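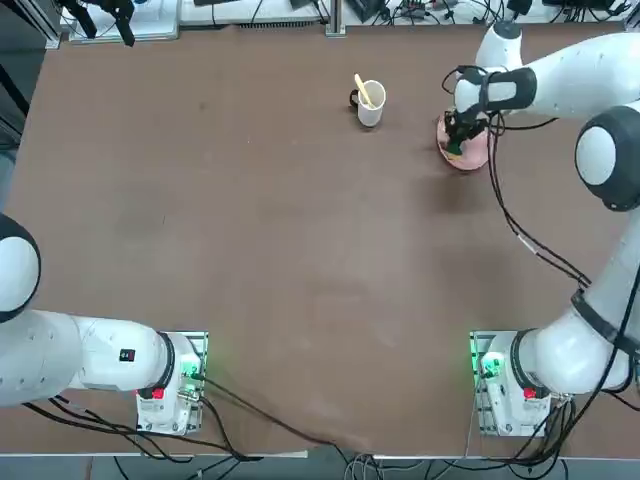
Frequently Asked Questions

Updated 19 June 2024

Hi! I'm Abdelghani Filali and I run Redurach, which is a supper club for people who like bread and don't mind sitting next to strangers. I get the same emails over and over (I love them, keep sending them), so I finally typed up my answers in one place.

How do I get a seat?

Sign up for the newsletter and wait for the booking link. It goes out in the evening, once a month, and seats usually go pretty fast. I seat 12 people per dinner. I've tried squeezing in more and the soup went cold before I got to the far end, so 12 it is.

What does it cost?

It's $26 a person for the regular dinner. That covers bread, a soup, a main dish, something sweet and as much mint tea as you can handle. You pay when you book. Tips are welcome but please don't feel you have to!

Can I bring a friend?

Sure, just book two seats. I cap it at 2 per booking so that one big group doesn't take over the evening. If you and three pals all want to come, make separate bookings and tell me in the notes box - I'll try to put you close together, but no promises.

What kind of food is it?

Mostly what I grew up eating, plus whatever looked good at the market that week. Lentils show up a lot. So do olives, preserved lemon and slow-cooked lamb. In June I get a bit carried away with apricots and they end up in everything, including once in a salad that three people asked me about and one person pushed politely to the side of the plate.

I'm vegetarian / vegan / allergic to something. Can I still come?

Vegetarian and vegan are easy, tick the box when you book. For allergies, please write to me before you pay. I cook with nuts and sesame constantly and my kitchen is small, so if your allergy is a serious one I have to say no. I hate saying it, but I'd hate the other thing a lot more. Gluten-free is tricky too, given that half the meal is bread.

Do you sell the bread on its own?

Yes! Round semolina loaves, and sometimes the flat griddle kind. Order through the newsletter and pick up the next morning before noon. The loaves freeze well if you slice them first. Warm the slices straight from the freezer in a dry pan, a couple of minutes a side.

Can I bring wine?

You can, and I'll lend you a corkscrew and glasses. I don't sell alcohol and I don't have a license to.

What if I have to cancel?

Let me know two days ahead and I'll refund the whole thing. After that I've already done the shopping, so I can't give the money back, but you're free to send somebody in your place. Just email me their name (and whether they eat meat).

Are kids okay?

Ten and up for the evening dinners. We sit down late and people talk for a long time, and younger ones get bored and sleepy. Babies who mostly nap in a sling have done fine so far.

Where is it, exactly?

The full address comes in your confirmation email. Street parking is hit or miss, so leave yourself a few extra minutes or take the bus and walk the last bit. There's one step up at the front door and none after that. If the step is a problem, tell me and I'll put the ramp out.

Will you share the soup recipe?

I already did! It's in the spring newsletter, and if you missed that one I'm happy to forward it. Use more cumin than you think you should, and don't skip the celery leaves.

My question isn't on this page.

Email me. I answer at night after the dishes are done, so it might take me a day or so.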